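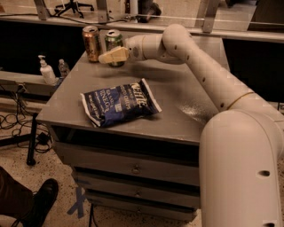 Cans First, Chips Later

2020-04-25 - by the night operator

Home | Stories | Archive | About
Search this site... Go

I've got the remote in both hands and I'm sweating like it's my own arm out there. Demo 60 for Vakholm, and they want 100! Left a bit. Down a bit. The orange can, I tell it, leave the green one alone - as if it listens to anything but my thumbs. "Again," says the speaker from Divton, so I breathe out and start the arm over.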